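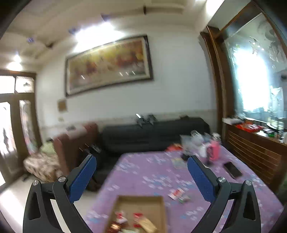
3 min read

Up at seven and on the arm before breakfast. The shoulder joint still knocks when it changes direction. I had the cover off again and found the grub screw on the motor shaft had backed out, same as last week, so I filed a better flat on the shaft and used thread lock this time. Left it to cure and went in to do some more work with the hand grippers.

Same arrangement as before: the big table with the purple flowered cloth, the shallow cardboard box, and snack packets to pick up. I squeeze the jaws shut by hand, lift a packet, put it in the box or take it out, and open again. The recordings go on to the old Pilkington drive and get copied across in the evening. The target for June is 3000 picks. I did 300 today, which took longer than it should have. My thumb is sore.

The small shiny packets are the worst. They slide on the cloth if I come in too low, and if I come in from above the pads only get hold of the crimped end. The puffy ones are easy. Flat ones lying on top of other flat ones I mostly get as a pair, and I have been throwing those goes away. Malcolm Gosling thinks I should keep them and mark them as bad. He may be right. It means another column in the log and I would have to go back over the earlier sessions, so not this week.

The cloth is a nuisance as well. When I drag a packet the whole thing creeps along with it and the flowers end up in a different place. I thought about taping it down and decided against it. The arm will have to work on a cloth like this one sooner or later, and my sister won't want tape on her table.
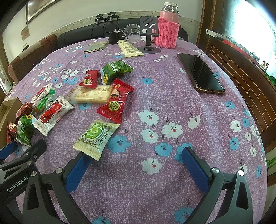

Jaws open over the flowered cloth, packets laid out.

Malcolm came over after lunch with the bracket he had printed at Clevine. It fits the Sisirik motor without any filing, though one hole is tight and the bolt had to be wound in with a spanner. He wants to copy the blue finger pads for our own gripper. I measured one and drew it up on squared paper. We haven't got anything blue to print in, so ours will be black.

We argued a bit over the linkage. He would like the jaws on Treltau (his name for the arm, I have stopped objecting) to close straight, like a vice. I would like them to swing in on pivots the way the hand ones do, so that what I record at the table matches what the arm is able to do. We agreed to make the swinging pair first and see how much play there is in them.

Tried the shoulder again at 5. No knock with the arm empty. With the bag of rice hung off the end it sagged, held, and then crept down while we watched. That will be the belt. The spare is one size too long, so I have ordered another and put the cover back on with two bolts.

Jobs for tomorrow: copy the drive, print the pads, find the other spanner.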